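Gripper near a window: parking position rules?

Posted in: Good practice

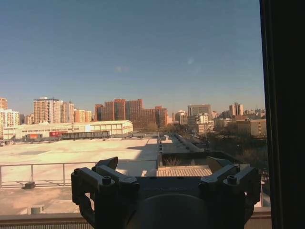 Gripper at the window, wrist camera view, low sun from the left.

Havunon – Feb 12, 2024
We're writing house rules for recording. My draft says the wrist camera must not face a window at the start of a run. Here the roof and the flats behind are fine but the gripper is nearly a silhouette. I can pick out the bolt heads and not much else. Is a flat ban too strict?

Sasow
Too strict, I'd say. Fix the exposure on the gripper and let the sky blow out. We've had it locked since August with no complaints.

Hoani88
Disagree. Lock it for the gripper and you lose everything past the glass, and then it's wrong again when the arm turns back to the bench. I'd keep the ban and add a blind.

Sasow
A blind is fine if you're allowed to fit one. We rent.

Noeline Sheehan
Two separate points. The rule should name a parking pose, and "not facing a window" isn't a pose. Write the joint angles down. Also, you can see other people's homes from there. Ours says no residential windows in stored footage, whatever the light is doing.

Havunon
They're a long way off, though.

Noeline Sheehan
Distance isn't in our rule – it's yes or no.

Hoani88
Seems heavy for a skyline. Agree on the joint angles.

Havunon
OK, pose goes in as rule 7. I'll ask about the blind.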